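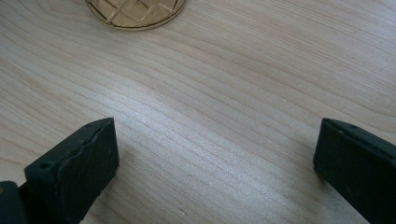

Courses > Work and Technology > Unit 5 > Handout

Unit 5. When a part of the job goes to the machine

Prepared by Lilibeth Evangelista, Sep 15, 2019

In this unit we study the packing room of Kerslake, a firm which sends table goods to shops and hotels. Before May, all picking and placing there was done by hand. Now a gripper with two fingers does the picking of flat pieces, and the people do what comes before and after.

1. What the gripper must do

A flat piece which lies directly on a table is difficult to pick. Its edge is low, so the fingers have little to hold. They must open wider than the piece, come down close to the table and close without scratching it. A person slides the piece to the table edge with one finger and does not think about it. Please remember this difference, we will need it in section 3.

2. What changed for the workers

The room has six workers on each shift. Two of them now watch the gripper, and the others check and wrap. I interviewed the workers and collected 87 written comments. Many wrote that their wrists hurt less at the end of the shift. Many also wrote that the day became longer in feeling, because they wait for the machine and cannot choose their own speed. One worker wrote: "Before, I was fast. Now I am only present."

The pay did not change. The names of the jobs did, and the older workers were not asked about it.

3. Skill which is not written down

When the gripper misses a piece, the worker moves it a little and starts again. No manual from Tedell, the supplier, explains how much is "a little". The workers teach it to each other. In the reading we call this hidden skill. Management at Kerslake did not include it in the training hours.

For the next meeting

Read the Groncombe case, pages 2 to 6. Write one page about a task you know well, and mark which part of it a new colleague could not learn from the instructions.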